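分类：住户公告 / 会议纪要

Windness公寓住户与运营方春季例会纪要

会议日期：2025年3月31日
地点：一楼公共餐厅
参加：各楼层住户代表、运营方、物业工程组、一楼商铺Châu的代表
缺席：四楼代表（事先请假，已书面提交意见，见第三项和第七项）

一、上次纪要的确认

上次例会的纪要会前已经发到各楼层群里。二楼代表提出一处更正：关于自行车停放的那一段，原文写“后院不得停放自行车”，当时议定的是“后院消防通道一侧不得停放自行车”，靠围墙一侧仍可停放。运营方核对录音后同意更正。更正后的纪要由到会各方确认。

上次遗留的事项，办理情况如下。

楼梯间感应灯已经换完，三楼到四楼转角处那一盏灵敏度偏低，人走到台阶中间才亮，工程组答应再调。

快递架已经移到门厅左侧，加了一层隔板。大件仍然放在地上，有时挡住信箱下排。运营方说大件会联系收件人当天取走，隔夜未取的移到值班室。

邻居反映的空调外机滴水，查明是五楼两户的冷凝水管脱落，已经接回。住户自行安装的空调，水管要接入外墙统一的排水立管，这一条补进入住手册。

门厅的旧沙发原定处理掉，后来有住户愿意重新包面，暂时留着。包面的布料费用由住户自己承担，公寓不报销，也不收回沙发的使用权。

二、热水

入冬以后热水的意见最多，所以放在前面讨论。

工程组先说明情况。公寓的热水由屋顶设备间集中供应，现有机组和循环泵是接手这栋楼时就有的。冬季晚间用水集中，六楼和二楼反映的问题不一样：六楼是水压不够，水温正常；二楼是开龙头以后要放很久才热，热了以后比较稳定。前者和屋顶水箱的高差有关，后者是回水管的问题，应当分开处理。

二楼代表说，放冷水的时间最长的是走廊尽头两户，早上尤其明显，放掉的水还是按自己的水表算钱，觉得不公平。工程组解释，尽头两户离立管最远，支管没有接回水，原来施工就是这样。要解决可以加一段回水支管，需要打开走廊吊顶，噪音和灰尘集中在一天之内。

六楼代表希望加装增压泵。工程组认为可以，但泵装在六楼吊顶内，夜里启动时隔壁会听到声音，建议装在屋顶设备间，再单独拉一根管下来，费用高一些。六楼代表表示愿意等，不想要声音。

关于更换机组，运营方手上有两份报价，一份是Noritz的燃气机组，一份是空气源热泵。两份报价的范围不同，燃气那份没有包括烟道改造，热泵那份没有包括电力增容，没法直接比较。三楼代表问热泵在冷天的效果，工程组说要看具体型号和安装位置，这次不下结论。五楼代表倾向于先不换，把回水做好，再过一个冬天看。到会的多数代表同意这个意见。

议定：
二楼走廊尽头加接回水支管，施工日期至少提前一周通知。
六楼增压按屋顶方案询价，下次例会带报价来。
机组更换暂缓，运营方请两家供应商按同一范围重新报价。
回水支管完工以前，走廊尽头两户的水费按前一年同期的水量结算。

三、洗衣房

洗衣房的问题有三个：排队、费用和晾晒。

排队主要发生在休息日的下午。五楼代表建议做网上预约，四楼的书面意见反对，理由是有人约了不来，机器反而空着。讨论中提到的折中办法是在洗衣房门口挂一块白板，写房号和开始时间，衣服洗完一段时间没有人取的，后面的人可以取出来放进公用篮子。对“一段时间”是多长有不同看法，最后定为20分钟。取出别人的衣服只能放进篮子，不能放在地上，也不能放到烘干机里代烘。

费用方面，运营方提出把洗衣费并入每月的公共费用，不再投币。三楼代表反对，说自己房间里装了小洗衣机，用不到公共的。运营方收回这个提议，投币方式不变。投币盒最近两次卡币，工程组已经清理过，再卡就换一个。

晾晒方面，屋顶晾衣区的绳子高度不一，风大的时候被单会拖到地面。工程组建议换成可以升降的晾杆。关于床单占满整排的问题，大家认为不需要写规定，互相让一让。内衣和小件可以用夹子圆盘，不占绳子。

另外，洗衣房地漏的滤网每次有人拿开后不放回去，线头和毛发进了管道，上个月堵过一次。请使用的人清理后把滤网放回原处。

四、公共厨房与餐厅

冰箱标签。现行做法是写房号和日期，执行得不太好，冷冻室里有不少没有标签的东西。运营方提出每月最后一天清理一次，没有标签的一律丢掉。二楼代表说冷冻室的标签容易脱落，不能全怪住户。改用油性笔直接写在袋子上，笔用绳子系在冰箱侧面。清理前一天在群里提醒。

油烟。抽油烟机的滤网由保洁每月拆洗，但炒菜较多的时期不够用。考虑改为每月两次，增加的保洁费用由公共费用支出，与会代表没有反对。

调味料。公用的盐、油、酱油由公共费用购买，其他的各人自备。有住户问醋算不算公用，讨论了一会儿，算。

刀具和砧板。生熟砧板分开，颜色已经区分，请不要混用。菜刀用完洗净擦干放回刀架，不要泡在水池里。

餐厅的使用。餐厅晚间可以借用办小型聚会，在值班室登记即可。结束后把桌椅恢复原位，垃圾自己带下楼。押金300元，检查没有问题的第二天退还。五楼代表认为押金偏高，住户之间的生日聚会不应该收。议定：只有住户参加的聚会不收押金，有外来客人的收。怎样算外来客人，以登记表上写的为准。

厨房的收纳。运营方打算在水池对面的墙上装一组Skata收纳柜，每个房号一格，放各自的碗碟和干货。柜子的深度会占去一部分过道，三楼代表量过，两个人背对背站的时候有点挤。讨论结果是换浅一些的柜体，不做到顶，最上面一层留给大锅。柜格不上锁。

五、一楼商铺Châu

Châu的代表介绍了下半年的安排。店里目前供应早餐和午餐，打算从八月起增加晚餐，主要是河粉、凉拌菜和几样热炒，营业时间往后延。住户关心的是油烟、噪音和后门的垃圾。

油烟方面，商铺的排烟管走的是独立烟道，出口在屋顶北侧，离晾衣区不远。晚餐时段加了热炒，二楼和六楼都担心衣服上会有味道。Châu的代表说净化设备会换一套，换之前不做热炒。工程组提出烟道出口加一段弯头，朝向背离晾衣区，这一项由商铺承担。

噪音方面，店外座位晚间会有人聊天，二楼临街的房间听得最清楚。议定店外座位比店内提前一小时收，收桌椅时不要在地上拖。

垃圾方面，厨余桶目前放在后门外，夏天有味道，也招虫。Châu同意改放在带盖的隔间里，每天打烊后清运。隔间的位置占用后院一角，不影响自行车停放的一侧。

租金条款由运营方和商铺另行商谈，不在这次会议的范围内。有代表问住户能不能有折扣，Châu的代表说早餐可以，出示门卡就行，晚餐开始后再定。

五楼代表问，Châu做晚餐以后，餐厅的公共桌椅会不会借给店里用。运营方答复不会，公共餐厅只供住户使用。

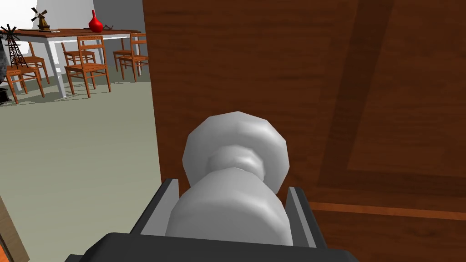
记录整理：邬静澜

六、后院与屋顶绿化

后院和屋顶公共区域合计564平方米，其中一部分是硬质铺装，一部分是种植池。去年种的薄荷长得太满，把旁边的紫苏压住了，靠墙的一排月季生了白粉病，剪过两次。几位平时打理的住户提出今年重新分一下地方。

分法是这样：靠楼的种植池种香料，谁都可以摘，摘的时候用剪刀，不要连根拔。中间的种植池按楼层分，每层一块，种什么由各层自己商量。靠墙一排仍然种月季和攀援类，由运营方请园艺公司修剪。屋顶的花箱不再增加，工程组说荷载要留余量，土也不要再往上加。

浇水。夏天屋顶的花箱一天不浇就蔫，去年靠各层轮流，经常有人忘记。这次同意装一套定时滴灌，控制器放在设备间里，断电后需要重新设时间。滴灌的材料预算1000元，从公共费用里出，安装由工程组做，不另外收费。后院的种植池还是用水管浇，水管用完绕回架子上，不要横在路中间。

肥料。有住户把厨余直接埋进种植池，味道很大，也有老鼠翻过的痕迹。今后不要直接埋。想做堆肥的，可以用带盖的堆肥桶，放在围墙一侧，由想做的住户自己管理，先试到秋天。堆肥桶里不放肉、鱼、油汤。

农药。白粉病和蚜虫先用剪除和肥皂水的办法，确实需要喷药的，由园艺公司来做，喷药前一天贴通知，当天不要在后院晾衣服，香料池不喷。

后院的长椅有一条腿松动，坐下去会晃，修好以前贴了条子，请不要坐。

七、安静时间与装修时间

现行的安静时间是晚上十点到早上七点。四楼的书面意见提出，有住户在家工作，白天也希望有一段安静的时候，建议中午加一段。六楼代表认为中午不必规定得太细，孩子放学回来跑几步很难避免。三楼代表说真正受影响的是电钻，脚步声和说话声可以忍。

讨论后把两件事分开。日常生活的声音，维持原来的安静时间不变。电钻、敲打和切割，限定在上午九点到中午十二点、下午两点到五点，节假日不做。住户在房间里钉一两个钉子也按这个时间。需要连续施工的，提前三天在电梯里贴通知，写清楚房号和天数。

乐器练习可以到地下活动室。活动室隔音一般，低音会传到一楼，晚上九点以后不要用鼓和低音音箱。

对于投诉的处理，运营方希望住户先自己沟通，沟通不成再找值班室。二楼代表不太赞成，说有的人不愿意当面讲，尤其是刚搬来的。最后写成：可以自己沟通，也可以直接找值班室，值班室转达时不说是哪一户提出的。

八、公共费用

运营方发了上一年度的公共费用收支表，住户代表提了几个问题。

电梯维保费比前一年高。运营方解释，上一年更换了一次钢丝绳，单独列在维保项下，今年没有这一项。代表要求以后把更换零件和日常维保分成两行写，运营方同意。

公共用电里，走廊照明和洗衣房合在一个表上，看不出各用了多少。工程组说可以在洗衣房加一只分表。加表以后洗衣房的电费仍由投币收入抵，不足的部分才从公共费用里出。

保洁费的增加已经在第四项里说过，按新的频次重新签补充协议。

网络。公共区域的无线网络在三楼走廊东侧信号差，代表问能不能加一个接入点。运营方说可以，现有的交换机还有空余端口，线从弱电井走，不用开墙。住户房间内的网络由各户自己办理，不在公共费用里。

保险。公共区域的财产险和公众责任险续保，保额不变。二楼代表问住户放在地下储藏间的东西算不算在内，运营方查了保单，不算。储藏间里贵重的东西请自己另行投保，或者不要放在那里。

今年的公共费用标准暂不调整。热水机组如果明年更换，费用从维修储备里出，不足时再开会讨论，不直接摊到月费里。五楼代表要求把这一句写进纪要，照此记录。

九、入住手册修订

入住手册上一版是三年前印的，不少地方和现在的做法不一致。这次要改的有：

空调冷凝水管接入统一立管；
洗衣房白板和取衣的办法；
冰箱清理的日期；
餐厅借用和押金；
电钻等施工的时间；
后院种植的划分和堆肥；
垃圾分类的时间和地点，与街道现在的要求保持一致。

三楼代表建议手册加一页平面图，把总水阀、电闸、灭火器和集合地点标出来。工程组手里有图，可以用，标注要重新写，原来的字太小。

语言方面，现在有几户住户中文不熟，希望有英文和越南文对照。Châu的代表愿意帮忙看越南文的部分。对照版不印，做成文件放在公寓网页上，需要的人自己下载。

手册里关于宠物的一节讨论较多。现行规定是可以养猫和小型犬，进出公共区域要牵绳或者装笼。有人提出餐厅应当完全禁止宠物进入，有人认为从餐厅穿过去后院是最近的路。议定宠物可以经过餐厅，不能停留，厨房不能进。狗在后院排便由主人收拾，不要扔进种植池。

初稿由运营方写，发到各楼层群里征求意见，两周以后定稿。

十、消防与安全检查

上季度消防检查中指出的问题有两个：四楼防火门的闭门器关不严，地下储藏间门口堆了纸箱。闭门器已经调过，现在能自动合上，请不要用东西把防火门顶住通风。纸箱已经清走，再堆的话按无主物处理。

电动自行车的电池不得带进楼内充电，这一条没有例外。后院围墙外侧的充电位由街道设置，刷卡使用，有问题请打充电桩上的电话，值班室处理不了。

秋天以前安排一次疏散演练，日期另行通知。行动不便的住户请提前告诉值班室，由工程组的人到房间陪同下楼。去年演练时六楼听不清广播，工程组查了喇叭，音量已经调高。

门卡遗失要及时报值班室注销，补办收工本费。访客进门请住户自己下楼接，不要把门卡从窗口扔下去。

十一、其他

信箱。有几个信箱锁芯坏了，可以登记更换，原来搬走的住户的信件保留一个月，之后退回。

旧书架。门厅书架的书可以自由取放，请不要放考试资料和过期杂志。书架顶上不放花盆。

夏季电费。五楼代表提醒，去年夏天有两户因为线路跳闸影响到隔壁，问能不能提前查一下。工程组计划在入夏前逐层检查配电箱，检查时每层短时断电，会提前通知。

团购。有住户问能不能用公寓的名义团购饮用水和大米。运营方说住户之间自愿团购没有问题，不要用公寓的名义，货到了不要堆在门厅过夜。

租约续签。今年到期的住户，运营方会提前两个月联系。续签的租金在各自的合同里谈，例会上不讨论。

十二、待办事项

运营方：热水机组重新询价；保洁补充协议；收支表分列维保和零件；入住手册初稿；三楼走廊接入点；油性笔和新的登记表。

工程组：二楼回水支管；六楼增压询价；三四楼转角感应灯；屋顶晾杆；滴灌安装；后院长椅；洗衣房分表；配电箱检查。

Châu：烟道弯头和净化设备；后门垃圾隔间；开始晚餐前把营业时间书面告知住户。

各楼层代表：种植池分配；手册意见汇总；把本纪要转给没有进群的住户。

下次例会在夏天举行，地点仍在公共餐厅，时间由值班室贴在电梯里。需要列入议程的事项，请提前一周交给本楼层代表。对本纪要有更正意见的，在下次例会第一项提出。

联系我们：一楼值班室 | © Windness公寓 版权所有 | 返回顶部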